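Wooden test tube racks, worth it or not?

Murray Tomoana
Setting up a bench at home for my kid's chemistry stuff. Everybody keeps telling me to get a wooden rack instead of wire or plastic. I don't buy it. Wood soaks up everything you spill on it, and the Fairweather one I looked at costs more than the glassware. Talk me out of wire.

Corina Gasser
Wood doesn't tip and it doesn't rattle. I've had mine since February and it's fine.

Murray Tomoana
February isn't long. Show me one with ten years of copper sulfate on it.

Lindsay Tuhiwai
I use a wooden one, one row of holes with a lower plank that has dips for the tube bottoms. The dips matter more than what it's made of. Glass and rack, then a tube with blue still in it:

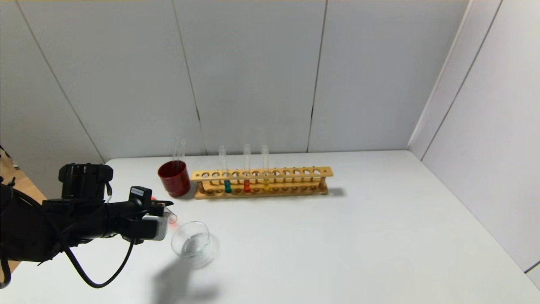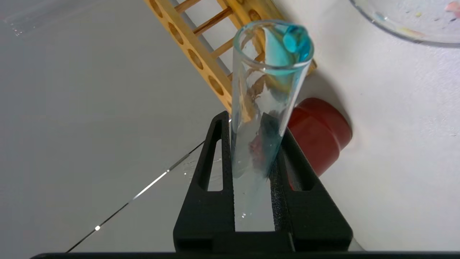

Ewan Dunstan would still go with wire, and says any rack that can't go in the sink with the tubes is a rack that never gets washed.

Balakrishnan Poojary
Disagree. Wire chips the bottoms. Out of a box of 48 I lost a handful in one winter, all on a coated Jatar rack with the coating worn through.

Murray Tomoana
Or you drop them in too hard. How do you know it was the rack?

Balakrishnan Poojary
Same hands, different rack, no chips.

Corina Gasser
Two coats of varnish before you use it, end of problem. Also do the underside, people skip that.

Murray Tomoana
So now I'm buying varnish too. And has anyone gotten dried color out of a tube without a brush? Soaking sounds like wishful thinking to me.

Lindsay Tuhiwai
Brush. Get the 50 cent kind and throw it out when it goes bald.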